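Section 3: Dressing the Low Table
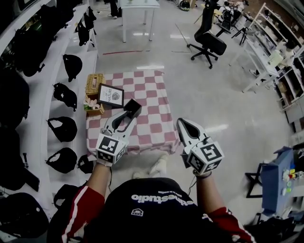 Does the tablecloth have to hang evenly on every side?
A little extra length at the front is perfectly fine, and plenty of people like it better that way, as long as the cloth stays clear of the floor where feet can catch it.

Welcome back, and well done for getting the Nekness table on its legs! From here on the work is gentle, and you can take it as slowly as you please. A checkered cloth, a wicker tissue box, a small basket of artificial flowers and a framed card are all you need for the arrangement in this section, though of course you may swap in things you already own and love.

3.1 Laying the cloth

1. Wipe the tabletop and let it dry completely. The Clasora finish marks easily if damp fabric sits on it overnight.

2. Unfold the cloth over the table and let it drop over the front edge. Use the checks as your guide -- if one row of squares runs true along the edge, the rest will follow.

3. Smooth from the middle outward with the flat of your hand. Creases from the packet usually relax by the next morning, but a cool iron is welcome on the pink and white cloth if you can't wait.

Note: On glossy tile, fit the 2 felt pads from the small bag under the front legs before you go any further. It's a nuisance to do once everything is on top (ask me how I know).

3.2 Placing the pieces

1. Set the wicker tissue box in a far corner, slot facing up. Fill it first, while you can still turn it over comfortably.

2. Put the flower basket in front of the tissue box. Fluff the pink blooms a little and tuck the green leaves outward so they soften the rim.

3. Lean the black frame beside them, with the NATURE card facing the room. Give it a light nudge, and if it slides, bring its foot in closer to the basket.

4. Keep the remainder of the top for whatever you use day to day. A small black box is handy for keys or earrings, and it looks very smart against the checks.

Caution: Never drag the table by its cloth. Lift the pieces off, move the table, and lay everything out again.

Caution: The frame isn't fixed to anything. In homes with toddlers or a lively cat, lay it flat or hang it up.

3.3 Looking after it

Shake the cloth outdoors and wash it on its own the first time. Wicker likes a soft dry brush -- an old pastry brush does beautifully. Dust the flowers with a hair dryer on its cool setting, held well back.

Replacement felt pads are part 584 in the Kuruc spares list. Guide text by Dagmar Hájek, revised in September.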